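Lernton veteran's war letters to go on view in April

LERNTON, January 26, 2021 -- The letters Kilian Bachmann wrote home during the Korean War spent most of the last seven decades in a suitcase under a bed. In April they will go on display at the Lernton Public Library.

Bachmann, who turned 91 last fall, served as an Army radio operator and wrote to his parents nearly every week he was overseas. His mother kept the letters in order and tied them by month. The family has 592 pages in all, most of them in pencil.

"I wrote when I had paper," Bachmann said. "Some of it is about the weather and some of it is about things I didn't want to tell them later."

He was drafted at 20 while working at his uncle's feed store in Narnmont and shipped out the following spring. His unit strung wire and kept field radios running between a command post and the forward positions. In one letter he describes carrying a 40-pound spool of wire up a hill at night and finding out at the top that the post had been moved. In another he asks for socks, three times on the same page.

The letters say little about the fighting. Bachmann said the mail was read by an officer before it went out, and he didn't want his mother to worry. He wrote more freely to his older brother, but only a few of those letters survived.

His daughter, Johanna Schwaiger, found the suitcase while helping him move out of his house on Grastent Road. She spent the winter typing up the pages and checking place names with him over the phone.
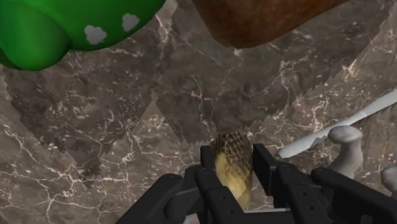
"He would correct my spelling and then tell me a story that wasn't in the letter," Schwaiger said. "I started writing those down too."

The library will show 40 of the letters in the Alhassan Room, along with Bachmann's discharge papers and a map he marked by hand. The typed copies will be kept in the local history section, where visitors can read them on request. Schwaiger had 200 copies of a small booklet printed with her father's comments, and they will be free at the front desk.

Bachmann plans to be at the opening if his doctor agrees. He said he has not read most of the letters since he mailed them.

Admission is free. Visitors will be let in by timed entry, and masks are required. The library will post the opening date and hours on its website.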